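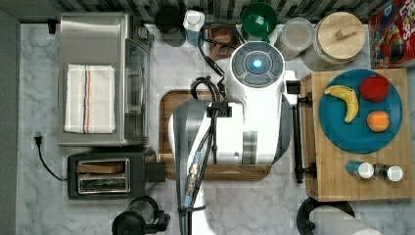 Harnton kitchen cell gets new upkeep routine

23 June 2022

The robot kitchen cell at Harnton has a new maintenance plan, drawn up by service firm Hennessy after a spring of unplanned stops. The cell, run by Mundik, is used to practice breakfast jobs such as clearing plates and moving groceries.

Most of the stops came down to cabling. Cables that run outside a robot arm bend every time it turns, and a connector that works its way out can halt a whole shift. Under the plan, technicians check each connector by hand after every 12 hours of running and replace the cable set after 1,000 hours.

The gripper gets its own check. Its fingers are opened and closed with the arm held still, then brought down slowly toward a flat surface to confirm the height setting. If the reading is off by more than 2 millimeters, the arm is calibrated again — a job that takes 74 minutes with the software now in use.
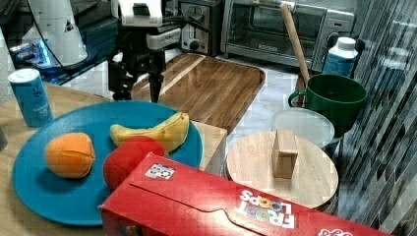

The gripper over a cutting board at the Harnton cell.

Mundik said the counter items will stay in place during routine checks and be moved only for cable work. Fakatance, which supplies the calibration software, plans a shorter version of the procedure for November. Hennessy will review the service intervals after that update is installed.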